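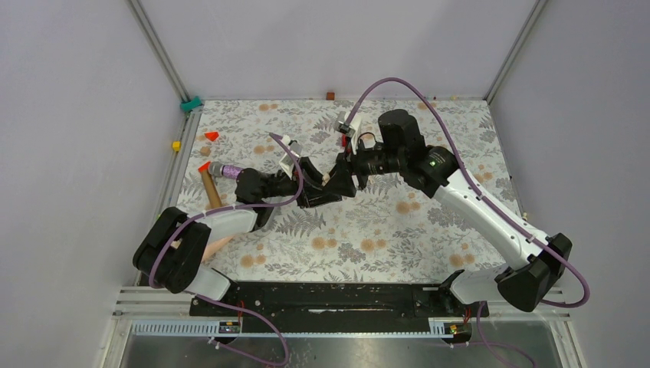 Gripper comparison, dual-arm cell, Nureo bench. Checklist completed before the second round of trials, January. The left arm keeps the narrow-finger gripper and the right arm has the chunkier one. Test objects go on the left portion of the cloth: hammer, purple can, red triangular block, small cubes. Comments follow each item.

1. Rail and base mounts
Pass. Bolts re-torqued on both bases. Paint marks line up.

2. Cable routing
Pass with comment. The purple cables loop high over both wrists. Check slack at full reach before raising joint speed - the left one passes over the gripper area.

3. Gripper clearance at center
Comment. The grippers meet near the middle of the cloth. Software keep-out is set in the Szénási controller but was tested at low speed only. Repeat at trial speed.

4. Finger wear, narrow gripper
Pass. 3,742 cycles logged. Slight polish on the inner faces, no play.

5. Finger wear, wide gripper
Pass. 1,400 cycles logged. Pads replaced at cycle 361 after one split.

6. Camera bracket, right arm
Open. Screws hold, but calibration drifted between sessions. Pundico bracket to be tried next.

7. Work surface
Pass. Cloth must lie flat before each run. A fold under the hammer handle spoiled two grasps in round 1.

8. Emergency stop
Pass. Both arms halt from either button.

9. Floor and cable tray
Pass. Tray clear of loose parts.

Items 3 and 6 to be closed before the Prelilel grippers are fitted.

Checked by: Tarık Kocabaş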